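Your Website Is Slower Than You Think: notes for the Wurthorpe small business evening 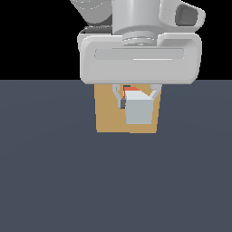
Notes by the speaker, Neteo Web Studio
Wednesday session, upstairs room, doors 6.30pm

Hello, thanks for coming out, grab a biscuit if there are any left. I build websites and online shops for a living, mostly for small firms, and tonight I want to talk about the bit that clients never ask for at the first meeting, namely how long the thing takes to load.

(Ask for hands: who has looked at their own site on a phone this week? On mobile data, with the wifi off? Wait for the laughs.)

Start with the Randance story. Randance sell dance shoes and came to us wanting a new logo. Lovely people, perfectly decent logo! I had a poke around the shop while we were on the phone and the home page was pulling in 339 separate files. Three sliders, two chat boxes, and a font for every mood. They'd been adding things for years and had never taken one off.

So we left the logo alone for a month and did the cleaning first. Out went the sliders. We had 2168 product photos to get through, and most had been uploaded straight off a camera at full size, so we shrank the lot in one go overnight. (Don't get stuck on file formats here, I always do. If someone asks, send them to the handout.)

Then the checkout. It wanted a title, a fax number and a password before you could buy a pair of laces. We cut it to one page, and I still think it could lose another box or two, but we argued about the phone number and I lost that one.

Quick word on Ngau, our own little page builder, as somebody always asks. Yes, we still use it. No, you don't need it. Most of what I'm describing can be done in whatever you've got now, with a free afternoon and a strong cup of tea.

(Slide with the before and after page list. Randance went from 1266 pages to 300. Pause, let them read it.)

Most of the pages that went were old sale pages and empty categories, plus a blog from the previous owner. If you delete pages, please set up redirects! I forgot on my very first job and spent a whole weekend mopping up.

Homework, then: open your site on your phone on the bus home and try to buy something or send yourself an enquiry. Write down every point where you get cross. Bring me the list at the break in October and we'll go through a few on the big screen.

(Questions until 8.15, then stack the chairs.)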